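Stovance Bench Guide
Section 6: House rules for two-arm weighing tasks

Read this section before you run any task that moves dry goods from a container to the scale. It applies to the Flestdale bench and to any bench set up to match it. If you have run the task before, read it anyway. Most of the notes below were written for people who had run the task before.

6.1 Before power-up

1. Clear the table. The only things allowed on it are the two arms, their mounting hardware, and the items on the task sheet. Coffee is not on any task sheet.

2. Check that both arms are tight on the rail. Push each base sideways with your hand. If it moves, tighten the clamps and push again.

3. Follow each cable from gripper to base. It should be clipped along the links, with enough slack at the wrist for a full turn. A cable pulled straight at the wrist is too short, whatever it looked like when the arm was parked.

4. Locate the stop button. Put your hand on it. Pointing at it from across the room does not count as locating it.

5. Switch on the arms and wait for the wrist lights on both sides to turn green. One green light means one arm.

CAUTION: Keep hands, sleeves, and lanyards off the table whenever any wrist light is green. An arm that is holding still may be waiting for its next command, and it will not clear its throat first.

6.2 Setting out the items

6. Put the scale in the center of the table with its control panel facing the arm bases. The display has to be readable from the operator's side.

7. Switch on the scale, set the bowl on it, and press tare. Do this in that order. Taring first and adding the bowl second gives you a very accurate weight for the bowl.

8. Place the open container at the upper right, within easy reach of the right arm. Fill it deep enough for the scoop to stand in the contents, and leave a clear margin below the rim.

9. Stand the scoop in the container with the handle up.

NOTE: Use whole dried beans for training runs. Flour, sugar, and anything else that makes dust needs the covered bench. The Zeditz task sheets list rice as an option, and it is, provided you enjoy finding it in joint housings in September.

6.3 Running the task

10. Set the speed limit to 30 percent for the first run of the day and after any change to the layout. You may raise it after a clean run.

11. Open the left gripper and park it beside the scale, touching neither scale nor bowl. A finger resting on the platform counts as weight, and the scale has no way of knowing whose side you are on.

12. Lower the right gripper into the container and close it on the scoop. Pause. Check the grip before lifting.

13. Lift straight up until the scoop is clear of the rim, then travel to the bowl. Do not take the diagonal.

14. Tip slowly. Stop when the display reads 300 grams or the task sheet's own target. Overshoot is logged as overshoot. "Generous" is not a category in the log.

15. Return the scoop to the container before opening the right gripper.

CAUTION: If beans land on the table, stop both arms and cut power before picking them up. This rule covers one bean.

6.4 When to stop

Press stop if the arms come closer to each other than a hand's width, if a cable catches, if the scale slides, or if you catch yourself saying "it'll probably be fine." Write down the time and the step number. Fault code 17 means a gripper has closed on something it cannot move. Fault code 99 means the controller does not know what happened either; save the log and send it to Wei support before restarting.

Do not clear a fault just to see whether it comes back.

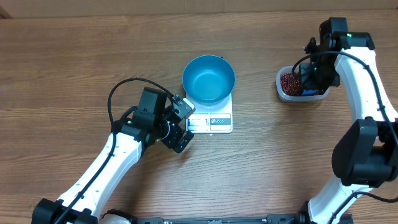 Figure 6-1. Step 12: right gripper at the scoop, left gripper open beside the scale, bowl still empty.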